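홈 | 살림 노트 | 옷과 모자 | 가구 손질 | 방명록

야구모자, 모양 망치지 않고 손빨래하는 법

2021년 10월 22일 | 글 Afroza Akanda

날이 선선해지면 저는 여름 내내 쓰던 모자부터 꺼내 놓습니다. 땀에 절어 이마 쪽 띠가 누렇게 변한 걸 보면 한숨이 나오지만, 그래도 정든 모자를 버릴 수는 없잖아요. Gastcombe에 살던 시절에는 세탁기에 그냥 던져 넣었다가 아끼던 모자 하나를 쭈글쭈글하게 만든 적이 있어요. 그 뒤로는 무조건 손으로 빱니다.

먼저 챙 속에 무엇이 들었는지 살펴보세요. 손톱으로 톡톡 두드렸을 때 둔탁하고 힘없는 소리가 나면 종이심일 가능성이 높습니다. 오래된 모자에 이런 것이 많은데, 물에 담그면 챙이 풀어지니 젖은 수건으로 겉만 닦아 주셔야 해요. 플라스틱 심이라면 마음 놓고 담가도 됩니다.
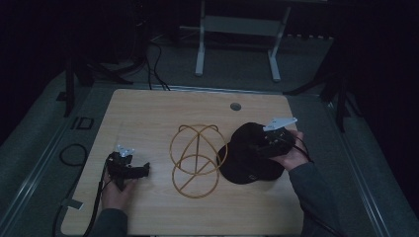

대야에 미지근한 물 4000ml를 받고 중성세제를 한 숟가락 풀어 줍니다. 저는 Clasano 세제를 쓰는데, 집에 있는 울 세제면 뭐든 괜찮아요(표백 성분만 없으면 됩니다!). 모자를 넣기 전에 안쪽 구석을 젖은 흰 천으로 문질러 색이 묻어나는지 꼭 보시고요. 검은색이나 남색 모자는 생각보다 물이 잘 빠지니 찬물로 짧게 끝내는 편이 낫습니다.

땀띠 부분에는 세제를 조금 더 묻혀 부드러운 칫솔로 살살 문지릅니다. 급한 마음에 박박 문지르면 보풀이 일어요. 그런 다음 15분쯤 담가 두고 차 한 잔 하고 오세요. 헹굴 때는 거품이 안 나올 때까지 물을 갈아 주고, 절대 비틀어 짜지 마세요. 마른 수건으로 감싸 꾹꾹 눌러 물기를 빼면 충분합니다.

이제 말리기인데, 사실 빨래보다 이게 더 중요합니다. 모자 안에 작은 수건을 둥글게 말아 넣고 머리 모양대로 매만진 뒤, 바람이 통하는 그늘에 하루 정도 두세요. 햇볕에 내놓으면 색이 바래고, 드라이어의 뜨거운 바람은 챙을 휘게 합니다. 나무 가구 위에서 말리실 거라면 밑에 마른 수건을 두 겹 깔아 주세요. 저는 지난 1월에 그걸 깜빡해서 선반에 둥근 물 얼룩을 남겼답니다.
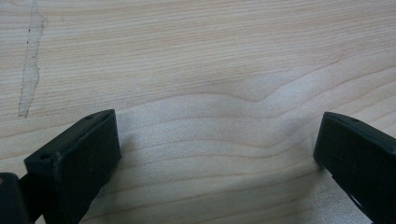 Ciarán Geraghty 님은 댓글에서 수건 대신 작은 풍선을 불어 넣었더니 속까지 훨씬 빨리 말랐다고 하시면서, 다만 너무 크게 불면 뒤쪽 조절끈이 늘어나더라고 덧붙이셨어요. 저도 다음번엔 풍선으로 해 볼 생각입니다. 울이나 가죽이 섞인 모자는 방법이 조금 다르니 따로 글을 올릴게요.

관련 글
- 니트 모자 보풀 정리하기
- 나무 선반의 물 얼룩 지우기
- Clavlow 장터에서 산 밀짚모자 손질기
- 흰 운동화 끈 삶지 않고 하얗게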